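September 17, 2018

Okay, I have to write about last night's episode before I forget half of it, and also before my sister calls and tells me her version.

So Jultutow, week four, the harbor house. You know how the host always does that slow walk in when somebody is in trouble? He did the slow walk. And I yelled "it's Doolan!" at the TV so loud the dog left the room. Of course it was Doolan. He'd spent the whole week telling Ronard that Dusia was going to vote him out, and telling Dusia the exact same thing about Ronard, and then the two of them finally compared notes over the dishes – my favorite moment of the season so far, by the way. Dusia just put the sponge down and said "say that again, slowly." I rewound it and watched her face again.

The host played them the clip in front of everybody. Doolan went with "that was taken out of context," and then they played the context, and it was worse! He also had to give back the 400 points from the raft challenge, which puts him dead last.

I missed the first 17 minutes because I was on the phone with the dentist's office, so Norbert from work (Norbert Machala, there are two Norberts now) saved the episode for me and I've been catching up in pieces in the kitchen. 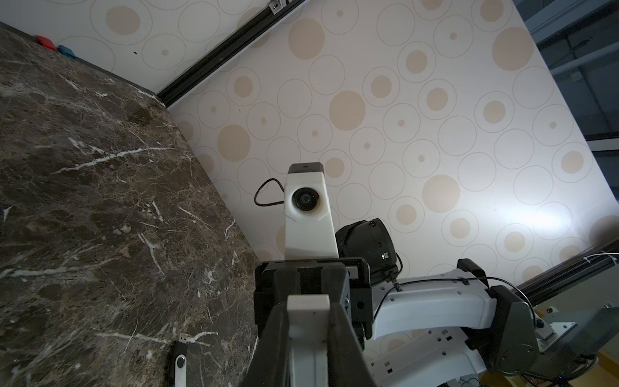 The flash drive on the marble.

The part I missed was mostly Ronard crying about his mom's letter, which I'm a little sorry about, and a long bit with the new girl learning to gut fish, which I'm not sorry about at all. She's been there two weeks and I still couldn't tell you her name. They need to give her a storyline or send her home.

Now the twist. There are 12 people left and they're going to split them into pairs, and the pairs can't be broken up until the final. If one goes, both go. Guess who pulled Doolan's name out of the hat. Dusia! I don't believe for one second that hat was fair. She laughed for a very long time and then asked if she could go outside.

My sister thinks they'll end up friends. I think she'll push him off the dock by Friday's vote, or whenever they do the next one, they keep moving it around.
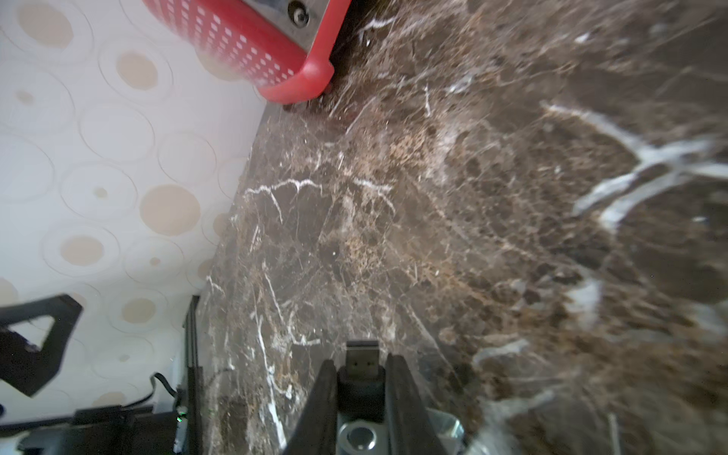 My guesses for next week

Ronard wins the challenge, because he always does when he's been crying. The fish girl and her partner go home. Doolan apologizes to Dusia – a real one this time, with no "if you felt" in it – and she makes him do it over in front of the whole house. I've got a chocolate bar riding on that last one with Norbert, who says Doolan has never apologized for anything in his life.

I still want the winner to be Dusia. The reunion isn't until February and I have no idea how I'm supposed to stay off the fan pages until then. Going to bed, the dentist is at eight.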